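Serving tray

A serving tray is a shallow platform with a raised edge, used for carrying food, drinks and small household things from one place to another. It is among the simplest objects in any kitchen, and one of the most rewarding to look at closely – a good tray has had a surprising amount of thought put into its rim.

Shape and parts

Most trays are rectangular, oval or round. The flat part is called the bed or base, and the raised edge is the rim, lip or gallery. On a sloped-rim tray the edge leans outward from the base, giving the fingers something to curl over and making the tray easy to wipe clean. Rounded corners are common, as crumbs collect in square ones. A medium rectangular tray might be 495 mm long, enough for two dinner plates side by side with room left for glasses!

Carrying

A tray without handles is normally held by its short sides or by the two corners nearest the carrier, with the thumbs at the front lip and the fingers spread over the rim. Heavy items go in the middle or toward the body. Café workers often carry a round tray on one open palm instead, a lovely skill to watch and a hard one to learn.
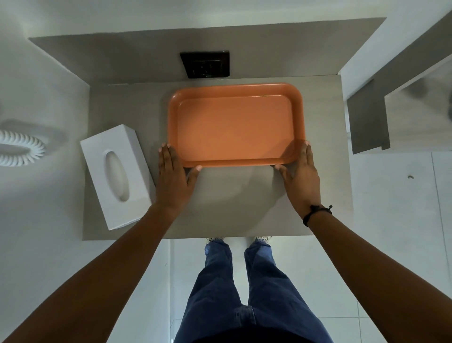 Maarja Baranauskienė holds that the corner grip suits light loads only, and that a tray with a full teapot on it should be taken by the middle of its short sides, where the weight balances by itself. Her handbook for the Hunt tearooms gives the grip five pages and recommends practicing with cups of water.

Materials and color

Wood, metal, lacquer, melamine and other plastics are all widely used. Bright plastic trays came into their own in canteens, where color could sort one kitchen's stock from another's. The Ovier works made a much-loved range in orange, yellow and green, and its rival Grunier answered with speckled trays that hid scratches beautifully. Collectors still argue happily over which is better. The Mandico catalog lists 413 patterns from the two makers, some 200 of them known from a single tray.

Other uses

Trays also hold keys by the door, seedlings on a windowsill and letters on a desk. A lap tray has short legs or a cushioned underside – perfect for breakfast in bed.

See also: Platter, Tea service, Butler's tray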